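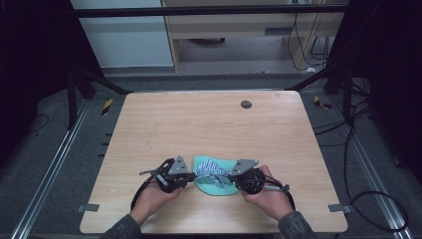
April, 3:20 p.m. Glue test, batch 829

Cut 20 strips of the Medrano felt and glued them to the Gelter board. Half got one coat, half got two. Clamped for 3 hours.

One-coat strips peeled at the corners. Two-coat strips held, but glue came through on strips 4 and 11 – too much near the edge, my fault.

Teodoro wants the same run on the thinner board from Drendville. Spyros has the key to the glue cabinet. Ask him for a new brush too, the old one sheds.

Still to do: label the strips, weigh the offcuts.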